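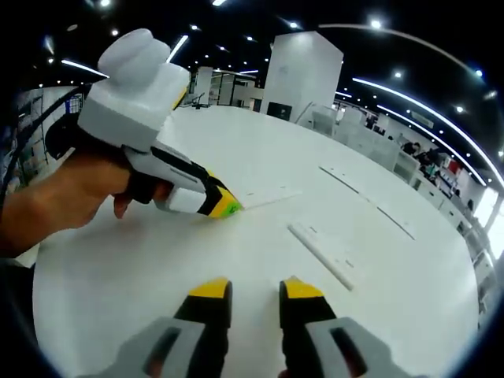 White parts on a white table, Faltville.

Anyone who has put together a flat kit knows the happy muddle of the first hour – every panel out, and every one of them white. At Blackwood, we like

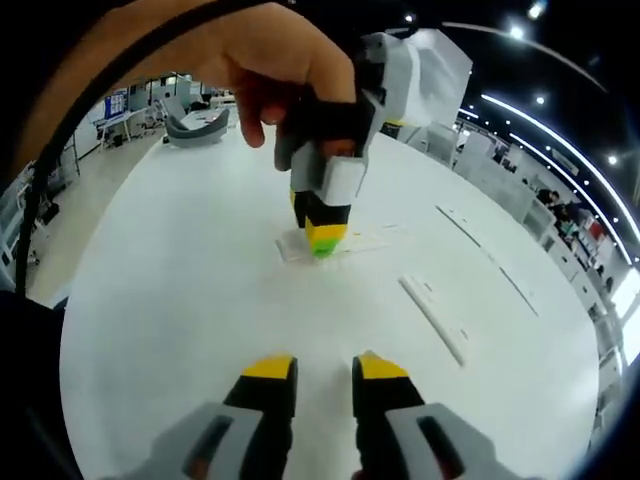

to lay the long strips to one side and leave the plates near at hand.
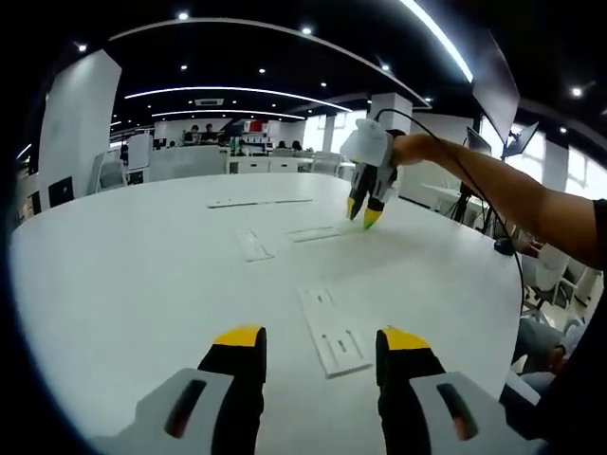

Slots and cutouts tell the plates apart.

Take your time over it, and turn each piece before you join any. 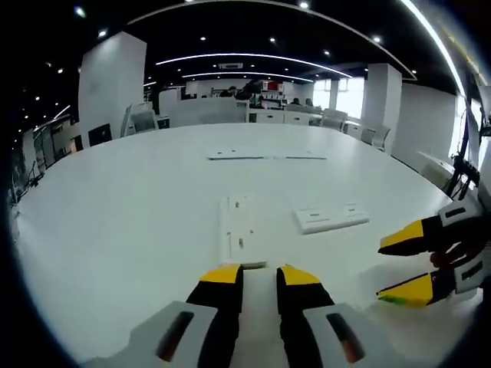 One reader writes that she pencils a number on every part – "and I've never been sorry."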